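重ね収納

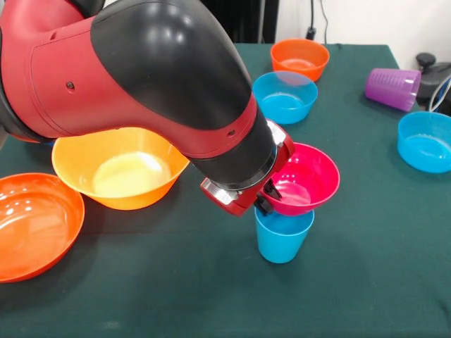
水色のプラスチック製コップの口に載ったピンク色の鉢。周囲には橙色や水色の鉢が並ぶ。

重ね収納(かさねしゅうのう)は、鉢、椀、コップなど口の開いた器を上下に積み、または一方を他方の内側に入れて保管する方法である。入れ子収納、スタッキングとも呼ばれる。家庭の食器棚のほか、給食施設、飲食店、キャンプ用品などで広く用いられる。

概要
器を重ねたときの安定性は、主に側面の傾き、口縁の形、底の径によって決まる。側面が外に向かって開いた器は、同じ形のものどうしであれば深く入り込み、積んだときの高さの増加が小さい。側面が垂直に近い器では底が下の器の縁に当たりやすく、全体が高くなる。
日本語では、大きさの異なる器を順に内側へ収めるものを「入れ子」、同じ大きさの器を積むものを「重ね」と区別することがある。ただし、日常の用法では両者の境界は明確でない。

形状による違い
同形の器を重ねる場合、上の器は下の器の内壁に沿って収まり、隣り合う縁の間に一定の隙間が残る。この隙間は「重ね代」と呼ばれ、業務用食器では棚の段数を決める目安になる。
鉢とコップのように形の異なる器を組み合わせる場合は、鉢の下部がコップの口に入り、途中で止まる。接する部分が口の周囲に限られるため、鉢は傾きやすい。鉢の径がコップの口より大きいほど重心が高くなり、転倒の危険が増す。一般には、径の大きい器を下に置き、コップはコップだけでまとめる。

口縁
縁を外側へ丸めた口縁(玉縁)は、手を掛けやすく、欠けにくい。プラスチック製の鉢では、縁の強度を補い、変形を抑える役割もある。重ねた器を一つずつ取り出すときは、この部分が指掛かりとなる。縁の薄い器は密着しやすく、引き抜く際に下の器を一緒に持ち上げてしまうことがある。

材質
プラスチック製の器は軽く、落としても割れにくいため、子供用や屋外用に多い。一方、表面が滑らかで光沢のあるものは、水分が残った状態で重ねると互いに吸い付き、外しにくくなる。陶磁器は自重で安定するが、高台が下の器の内面を擦り、釉薬に傷をつけることがある。このような場合は、間に布や紙を挟む。金属製の器は薄く作ることができ、重ね代を小さくしやすい。

色分け
同じ形の器を複数の色で揃え、用途や使用者ごとに使い分ける例がある。橙色、桃色、水色などの明るい色は、棚の中でも見分けやすい。収納の際には、色ごとに一山とする方法と、一人分の組ごとに各色を重ねる方法がある。前者は補充に、後者は配膳に適する。
器具メーカーのウェルバーグ(Welberg)は、鉢とコップを同じ色で揃えた「ウィットコム」(Whitcombe)シリーズを販売している。品番は鉢が2108、コップが2550で、鉢は最大20個まで重ねられる。同シリーズの設計を担当したイルファン・サラギは、鉢の側面の傾きを決めるにあたり、重ねた高さよりも片手での外しやすさを優先したと述べている。

手順と注意
洗浄後の器は、伏せて十分に水を切ってから重ねる。内側に水滴が残ると、においやぬめりの原因となる。大きい器から順に置き、縁が水平になっていることを確かめる。卓上で仕分ける際に布を敷くと、器の滑りと接触音が抑えられる。
固く密着した器は、上の器に冷水を入れ、下の器をぬるま湯に浸すと外れやすくなる。材質によっては急な温度差で破損するため、陶磁器やガラスには行わない。

関連項目
入れ子
食器棚
応量器
重箱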